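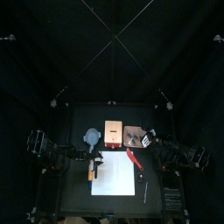
Photo: Fagundes Center archive

About the Fagundes Center for Adult Learning

The Fagundes Center is an independent school for adults in Zetedville. It offers evening and daytime instruction in English, bookkeeping, practical mathematics and preparation for the high school equivalency exam. The Center opened in two rented rooms on Wollix Street with 19 students and one full-time teacher, Reinaldo Vieira, who remains its director.

Enrollment last year reached 1,680. Most students hold jobs, and many are raising children. The timetable is built with them in mind, and the last class of the evening ends at 9:15 p.m.

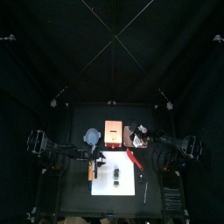
A sheet on the tabletop, with the left arm above it.

Courses run for 10 weeks and are taught in groups of up to six. Each new student meets with an adviser before enrolling and takes a short placement test in reading and arithmetic. Results are used for placement only and are not shared with employers. Students who miss a class may attend the same lesson with another group during that week.

Our teachers hold state certification or have equivalent experience in their trade. The bookkeeping program was written by our own staff and is revised every February, when the new tax forms have been released. 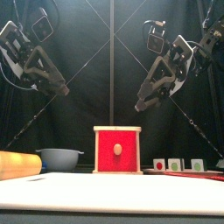 Tuition is charged by the course and may be paid in monthly installments. The Zotent Fund, established by former students, covers books and exam fees for those who qualify. Applications to the Fund are accepted throughout the year at the front office. 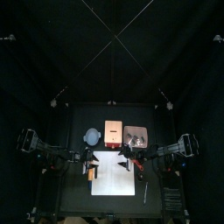

Do I need a high school diploma to enroll?
Any adult may enroll in any course, with or without a diploma. Please bring proof of address to your first meeting with an adviser.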